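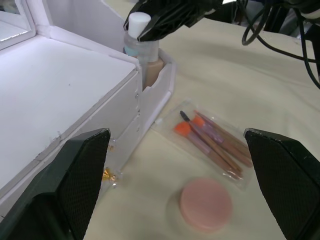

I have now owned the Flavcombe vanity organizer for four months, which feels like long enough to have opinions that aren't just new-furniture happiness. I bought mine in March, in white (it also comes in a gray that looked greenish on my screen, so no thank you), and it has lived in my bedroom ever since, holding every bottle, tube and pot I own.

A little background. My old setup was a shoebox, a mug and the windowsill. I'd open the blinds and something would fall behind the radiator. I lost a perfectly good eyebrow pencil that way and I'm fairly sure it's still down there. So I wanted something with a mirror, a flat top and a few places to hide the ugly stuff, and I didn't want to pay dresser money for it. The Flavcombe was $72 with free shipping, and when I ordered it had 2,169 reviews, most of them happy. The unhappy ones were nearly all from people whose box showed up with a crushed corner.

Mine showed up fine! The box was heavier than I expected and I had to walk it up the stairs one step at a time, like moving a very stubborn dog. Inside, everything was wrapped in foam and the mirror had its own cardboard sleeve. The hardware comes in little bags with letters on them, and the letters match the booklet, which I appreciated, having once built a Tenbridge nightstand where they did not.

Putting it together took me most of an evening, with a break for noodles. The booklet is all drawings, no words. Most of them are clear, but step 4 shows the back panel going in with the groove on the left, and on mine it had to be on the right or the drawers wouldn't close. I took it apart and did it again. If your drawers are sticking, check that before you write an angry review. Also, the screwdriver in the bag is a joke, use your own. The cam locks only need a quarter turn and then you should stop, since the board around them will start to bulge if you keep going (ask me how I know).

So, living with it.

The drawers are the best part. There are two wide shallow ones and a deeper one underneath, and the shallow ones are exactly right for lipsticks and compacts lying flat, so I can see everything at once instead of digging. The deep one takes my hair dryer with the cord wrapped around it, though it's snug and I have to put it in handle first. They don't have soft close or anything fancy. They slide on plastic runners and there's a bit of a scrape if you load them up with glass jars. I rubbed a candle stub along the runners in the second month and that helped a lot.

The mirror is good, better than I figured it would be for the money. No wobble, no funhouse stretching at the sides. It's on the small side if you want to do your whole head, so I still go to the bathroom to check the back of my hair, but for a face it's plenty. It does show every fingerprint. I keep a glasses cloth in the top drawer now.

The top surface is where I'd knock some points off. It looks lovely when it's clean, very smooth and bright, and it wipes down easily if you catch a spill right away. If you don't, well. Mascara came off with micellar water and a bit of rubbing. Nail polish did not, and I made it worse with remover, which took the shine off a patch the size of a dime. I've parked a candle on it. White furniture and makeup were always going to be a fight, I guess, but I'd have liked a tougher finish up there, or even a little glass sheet to lay over it. I ended up buying a clear desk mat from Udetti and trimming it with kitchen scissors, and that has been great. The cut edge is wonky at the back where I got impatient.

Tall bottles are another thing to think about. The cubbies are sized for short jars and anything with a pump sticks out or has to lie down. My toner, my setting spray and my big lotion all live on the top, and when I pull a drawer too hard they rattle. None have gone over yet. If your shelf is mostly pumps and sprays I'd look at something with an open side, and the Raju tower is the one I nearly bought. It's narrower and has adjustable shelves, but no mirror, and it cost more than I wanted to spend.

Size check, because I wish somebody had said this in the reviews: it's 930 millimeters wide, and the listing only gives that in the third photo in tiny type. My wall space was barely enough and I had to move the laundry hamper to the closet. Measure first. Measure the baseboard too, because the back sits flush and mine stands a finger's width off the wall thanks to the molding. Things fall down there. I have basically recreated the radiator situation.

Customer service gets a thumbs up from me. I was short one drawer knob, sent a message with a photo of the bag, and a replacement showed up in the mail eight days later with a spare. They never asked me to send anything back or prove I'd bought it beyond the order number. The knobs themselves are kind of light and plain and I may swap them out for something brass when I find ones I like. The screw holes look like a standard size but I haven't tried any yet.

Smell: there was one, a sort of new-board smell, for the first week or so. I left the drawers open and cracked a window and it went away.

Would I buy it again? Yes, at this price, with the mat ordered on the same day. I wouldn't pay much more for it. I'm giving it four stars, and it would've been four and a half if the booklet had the back panel the right way around.

Updated July 13, 2025: a few people asked in the comments whether the mirror comes off. It does, there are two screws behind it at the bottom, but you need to pull the organizer away from the wall to reach them, and get a second pair of hands for the mirror because it drops once the last screw is out.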